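Ticket #2122: right gripper drops tracking mid grasp, small round stuff only
Project: Zonier (student team, fruit sorting)
Opened by: mkelling
Opened: 08/11/2025
Status: Open > Waiting on team > Open > Solved, watching
Priority: High (demo)

Two hand grippers, fruit on table, target = single fruit into the bowl. Right side loses pose partway through the close. Left side fine. Picture from the right gripper cam, yellow tomato. 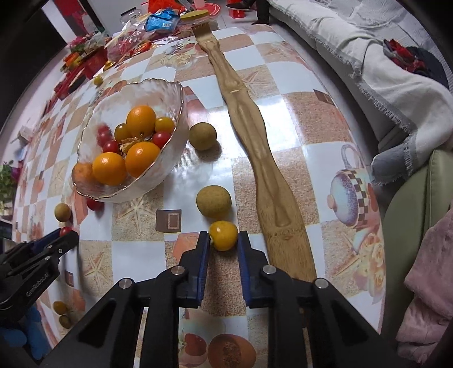 Yaroslav Kostiuk: Which firmware are you on, and does the pose drop come before the fingers touch or after? Those are two different problems and the title could be either one. Please attach the session log for a bad run, whole thing, don't trim it. Also say if you swapped left and right yet.

mkelling:
Sorry, was rushing. Firmware is whatever came on the September update, both units same. Drop is before contact. Fingers start closing, pose freezes, then jumps. Fruit usually still gets picked up fine by the person holding it, it's the recording that's garbage. So the run looks ok to whoever is doing it and then Moncombe rejects it on upload.

Moncombe = our checker script, for anyone reading from the other team.

Log attached. Bad part starts at frame 192. Have not swapped sides, will do tonight.

Yaroslav Kostiuk: Log opens for me. Pose confidence slides down for a while before the freeze, it doesn't fall off a cliff. That says the tracker is running out of things it trusts, so I would not start pulling cables. What is on the table in the bad runs, same cloth every time?

mkelling:
Same cloth yes. Checkered, shiny, pictures printed on it. Glass bowl too. We did the earlier set on the plain desk at school and had no trouble, didnt connect the two until you asked.

Swap results:

- units swapped, everything else same: drop stays on right hand side. so not the unit
- cable swapped: no change
- right gripper alone, left one powered off: still drops
- right gripper, other end of table: ok
- right gripper back at the first spot: drops again

So it's the place, not the hardware. Glad I didn't open the case up.

Tobin (team):
Could be the squares? Repeating pattern, tracker matches one square to the next one over and thinks it moved. We had this on Zaswood with the floor tiles in the hallway. Jump was always one tile wide. Check if your jump is one square wide.

mkelling:
Checked. It isnt. Jump is all over the place, 56 mm on one run and then 154 mm on the next. Squares are all one size so that kills the tile idea I think. Unless it's skipping squares but the numbers don't divide nice.

Yaroslav Kostiuk: Agreed, they don't divide. I'd look at glare next. Glossy cloth plus a low camera, the highlight moves when the hand moves, so the tracker picks up points that are sliding across the table with you. Try one run with the light changed and nothing else. One change per run please, or we'll be guessing.

mkelling:
Ok, ran these in order. Same person holding, same fruit, same start spot.

Run A. nothing changed. Drop.
Run B. curtain shut, ceiling light on. Ran clean.
Run C. curtain open again. Drop.
Run D. curtain open, dull white sheet over the cloth. Clean.
Run E. curtain open, sheet off, exposure locked at the low setting. Mostly clean, one wobble, no jump.
Run F. same as E but bowl taken away. Clean, no wobble.

So glare is the main thing and the bowl adds a bit. Makes sense, wavy glass, all kinds of bright bits in it.

Tobin (team):
Do we have to redo everything from that table then?? That's more than 2 evenings of picking up tomatoes

mkelling:
No. Ran the whole folder back through Moncombe with jump check only. Bad ones are all curtain open. Curtain shut ones pass. We redo the bad ones, keep the rest. Gkikas script can pull the list out, I'll post it in the team chat.

Please don't put the sheet on for the redos. The sheet was for testing. We want the busy cloth in the data, thats half the reason for doing it on a home table, just not with the sun on it.

Yaroslav Kostiuk: Fine by me. Two things before I change the status. Lock exposure on both units, left as well, even though left is behaving. And do a slow look around the room before the first grasp, both hands, so the map has walls and furniture in it as well as table. Your logs go straight to the tabletop from power on.

mkelling:
Didn't know about the look around. It's not on our card. Adding it.

New start card, tape over the old one:

1. Curtain shut, ceiling light on
2. Exposure locked, left AND right
3. Slow look around, both hands, walls and sofa and back to table
4. Wait for solid green
5. Close and open both grippers once, all the way
6. Start recording, then reach
7. Upload after each batch, don't save it all for the end of the night

Tobin (team):
what about small stuff being worse? title says small round only

mkelling:
Oh right. Bigger things, we come down from higher and stay higher. For small fruit the hand goes really low and the camera is nearly all cloth. So less room in view, more glare. Not really about the fruit. Will leave title so people can find it.

Also try not to hover. If you miss, back up to a decent height and come down again. Hovering low and poking around is where confidence went down worst in the logs.

Yaroslav Kostiuk: Setting to "Solved, watching". Reopen if you see a jump with the curtain shut and exposure locked. If you do, send the full log again plus the run before it.

mkelling:
Redos done for the first batch, all passed jump check. One failed for a different reason, file name had a space in it. My fault. Fixed and re-uploaded.

Second batch tomorrow. Tobin has the key to the cabinet, chargers are in there, bring BOTH.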